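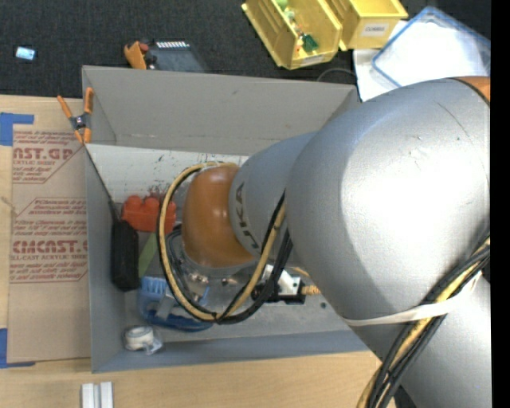

Anhang 1: Arbeitsplatz mit grauer Kiste

Ticket: Etikettendrucker druckt Umlaute falsch
Gemeldet von: Clementina Coelho, Lager Bumside
Status: in Bearbeitung

Guten Tag,
seit dem Update vom 10. März 2023 druckt unser Drucker statt „ü“ zwei fremde Zeichen. Zahlen sind richtig. Ich habe den Drucker 2 Mal neu gestartet, leider ohne Erfolg.

Antwort Horácio Vilela:
Bitte stellen Sie im Menü den Zeichensatz auf UTF-8 und senden Sie ein Testetikett.

Coelho:
Das Testetikett ist jetzt richtig, aber die Aufträge aus Pundari noch nicht.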